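Hattar Workspace Project: Progress Report to the Balen Fund

Reading time: 4 min

Prepared by Hiba Boutros, project lead

This report covers the second stage of the small-table refit at Hattar. The grant pays for furniture, floor covering and basic supplies in the shared rooms on the ground floor. We agreed to report on what has been bought, what is in place, what is being used, and what has slipped. Spending to date is within the approved lines, with one transfer requested at the end of this report.

The floor was the largest item. The old carpet came up in one piece in the front rooms and in strips everywhere else, which added two days. The new covering is carpet tile in dark and light gray, laid staggered. We ordered 573 tiles from Cullent and have 39 left over, boxed and stored under the stairs for repairs. Two tiles near the back door have already been swapped after a spill, and the replacements match.

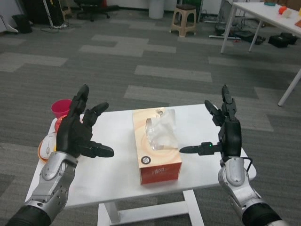 Hattar, July

The tables are the second item. We chose a small white table with a plain top and white metal legs joined by a crossbar. It is light enough for one person to move and it takes up little of the room. Thirteen were ordered and all 13 have arrived. Eleven are out on the floor. One has a bent foot and is waiting for a part, and one is being held back for the upstairs room, which is not yet painted.

Seating has been handled with what we had. The black office chairs on wheels were kept, and we added plastic stools in beige for short visits. The stools are easy to wipe down and have had no complaints so far. The chairs roll well enough on the new tile. Two of them need new casters and these are on order.

Trash bins were not in the original plan. Staff asked for them in the first month, and we bought white cylindrical ones out of the supplies line. The rooms are emptied once a day at 5:30 p.m. Before this, people were carrying cups and used tissues down the hall to the kitchen, or leaving them on the tables.

Each table now has a basic set of items that stays with it. The set was worked out with the people who use the rooms and has changed twice. At present it is a box of tissues, a plastic cup, a computer mouse and a plate for loose things. The tissue box goes in the middle where it can be reached from any side. The other items go at the left end so the rest of the top stays clear.

We buy the tissues by the case. The current ones come in a cream box with an orange swirl pattern and a red band, and the bright color has been useful, as people notice when a table has lost its box. Use has been higher than planned. We budgeted for 133 boxes through the end of the stage and passed that number three weeks early. A second case order has gone in at the same unit price.

The plates started out as a place for the mouse, so that it would stop ending up on the floor. People then began putting fruit on them. We have left this alone. An apple or a lemon on the plate does no harm, provided it is gone before the tables are wiped. Fruit is not charged to the grant.

Tidying is done by whoever used the table last. A card by the door gives the order of work, and the current wording is below.

1. Take away anything you brought with you, including bags and shoes.

2. Put the mouse back on the plate and the plate back at the left end.

3. Stand the cup behind the plate.

4. Set the tissue box in the middle of the table, opening up, with one tissue pulled partway out for the next person.

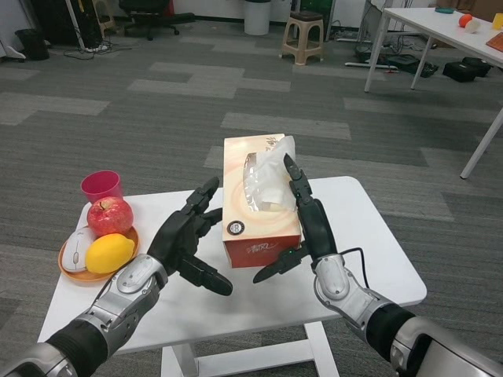

5. Wipe the clear part of the top with a damp cloth and push the chair in.

Bags and outdoor shoes are still the weak point of this arrangement. They collect along the walls, and the hooks and shoe rack we meant to have by now have been delayed. Tridel has given us a new delivery date at the end of next month. If that date is missed we will buy from stock locally and cancel.

Work planned for the next stage: paint the upstairs room and move the held table into it, repair the bent foot, fit the hooks and rack, and replace the casters.

We ask the Fund to approve moving the unspent part of the floor covering line into supplies to pay for the extra tissues and the bins. No additional money is requested. Invoices for the tiles, tables, stools and bins are attached to the copy sent to your office.

Related items

Hattar Workspace Project: Stage One Report
Choosing floor covering for shared rooms
Supplies list and reorder levels
Upstairs room: paint and lighting plan

Contact: Hiba Boutros, Hattar project office | Copyright Hattar Workspace Project | Back to top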